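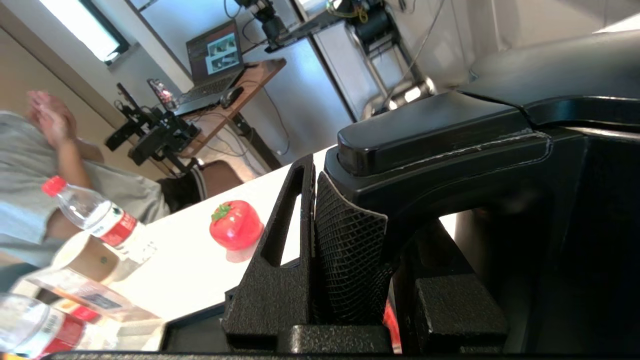 Kiri Tomoana would like the shared kitchen on Kallio Street to stay open past nine, and she told us so twice after the last issue went out. Her point was that people who work late shifts come home with groceries and have nowhere to cook, and that the sign-up sheet is filled by lunchtime by people who could just as well come in the afternoon. We passed that on, and starting in June the kitchen will be open until 10:30 on weeknights. Weekend hours stay the same.

The late slots are for cooking only. Baking takes too long and the ovens need an hour to cool before the building is locked, so please book an earlier slot for bread, casseroles and anything else that needs the big oven. The stovetops and the small convection oven can be used right up to 10:15.

What it cost last year

Several readers asked where the money goes. The kitchen was booked 941 times last year, up from the year before, when it was closed for part of the winter with the broken water heater. Gas and electricity are the largest bill. After that comes the repair fund, which started the year at $3,000 and paid for the new water heater valve, two burner plates and the door on the walk-in pantry. It now stands at $1,000 and we would like to build it back up before the dishwasher needs work, which the man from Skornby thinks will be next year.

The booking fee does not change. If you pay for a season in advance it is $245, and you can split that into two payments if you ask at the desk. The second payment is due before the end of the season.

Pantry shelves

The labeled shelves on the left side of the pantry are for regular users. The ones on the right are free for anybody, and what is on them can be taken. Lately there have been mix-ups, mostly with rice and canned tomatoes. Please write your name and the month on anything you leave. Items with no name will be moved to the right side on Thursday mornings when the pantry is swept.

We have too many glass jars. If you brought some in, take a few home. Lids that do not fit anything are going in the recycling.

The Vula garden is sending surplus vegetables again this summer. Last year it was mainly zucchini and chard, and this year they have also put in beans. Crates come in the morning and are left by the back door, under the shelf. Take what you can use the same week. Chard does not keep, and we ended up composting a good deal of it last time.

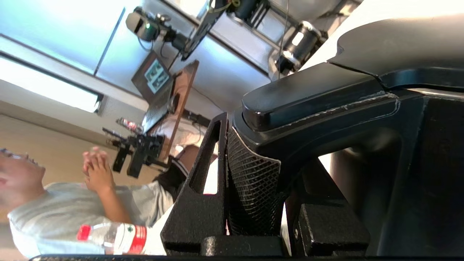 Knives and lost items

The kitchen knives have been sharpened and are back in the block. Please wash them by hand and dry them before they go away. Two of the paring knives are still missing. One has a red handle. If it went home with you in a box of dishes, drop it at the desk, no questions.

Also at the desk: a blue enamel lid, a child's rain jacket, one oven mitt and a Deltska thermos with a dent in the base. Anything left at the end of the month goes to the thrift store.

Contact: ask at the front desk or reply to this newsletter. Copyright Kallio Street Kitchen. All rights reserved. Back to top

14 shares | 3 comments

You are receiving this newsletter because you signed up at the kitchen desk. Unsubscribe or change your preferences at any time.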